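About Trorance

Trorance is an independent training school for the upholstery and soft furnishing trades. The school prepares adult learners for employment in workshops, hotels, theaters and private practice, and offers continuing instruction to people already working in the trade. Classes are taught in English at our main building on Pletitz Street and at the smaller Tanitz Annex.

Our History

The school began as an evening course run above the Michiels furniture works, where apprentices were taught pattern cutting after their shifts. When the works closed, its owners transferred the benches, the button presses and a large stock of horsehair to the course instructors, who continued teaching under the present name. Several of the original cutting benches remain in daily use on the ground floor. The Michiels pattern books, which record chair and settee covers made for local customers, are kept in the school library and may be consulted by appointment.

The Tanitz Annex was added when the demand for curtain and drapery classes outgrew the main building. It has high ceilings and a long hanging rail, so that full-length panels can be checked for drop before hemming.

What We Teach

The full certificate takes 200 hours and is divided into 5 units: frames and webbing, stuffing and springs, cutting and sewing, finishing, and business practice. Learners may complete the units within a single school year or spread them over two. Each unit ends with a finished piece of work that is examined by an instructor who did not teach the unit.

Frames and webbing is always taken first. Learners strip an old seat to the bare wood, keep the removed layers in order, and write up what they find before any new material is ordered. Many of the chairs used for this purpose are given to the school by households in the area. We accept dining chairs, footstools and small armchairs in sound condition. Recliners and sofa beds cannot be accepted.

The business practice unit covers estimates, yardage, customer contracts and the correct labeling of filled articles. It was revised under the direction of Dennis Sowerby, Director of Instruction, after former learners asked for more help with pricing. Mr. Sowerby trained as a coach trimmer and has taught at the school in every unit of the certificate.

Rooms and Equipment

The main building contains a machine room, a cutting room, a stuffing room and a lecture room. Walking-foot sewing machines are provided for all learners during class hours. Shears, regulators, curved needles and magnetic hammers are issued from the tool room against a signature and are returned at the end of each class. Learners who prefer to use their own hand tools are welcome to do so, provided that the tools are marked with the owner's name.
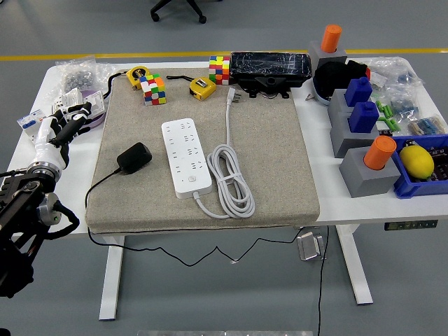 Worktable with fabric-covered pad, tape measures and power strip.

Fabric for the first two units is included in tuition. For later units, learners choose and purchase their own cover fabric, subject to the instructor's approval. Large patterns and stripes are encouraged in the cutting and sewing unit, where matching across seams forms part of the assessment. The school keeps a remnant shelf outside the cutting room, from which learners may take pieces for cushions and samples free of charge.

Admission

Applicants must be at least 18 years of age. No earlier training is required for the certificate, although applicants should be able to lift a dining chair onto a bench and to work standing for long periods. Each applicant attends a short interview and completes a simple hand-sewing exercise. Class size in the stuffing room is limited to 4 learners for each instructor.

The school year opens in October. There are 154 places across the day and evening programs, and applications are considered in the order in which they are received. Applicants who cannot be offered a place are held on a waiting list for the following year unless they ask to be removed.

A limited number of tuition awards is available to applicants who are out of work or changing occupation. The award form should be sent with the application and does not affect the admission decision.

Governance

Trorance is a nonprofit school directed by a board of trustees, whose members serve without pay. The board approves the annual budget, sets tuition and hears appeals concerning assessment. Its annual report is available on request from the school office.

Visits

Visitors are received by appointment while classes are in session. Requests should be addressed to the school office on Pletitz Street. Parking is available behind the building, and the entrance from the parking area is step-free.

Page last reviewed 06/02/2025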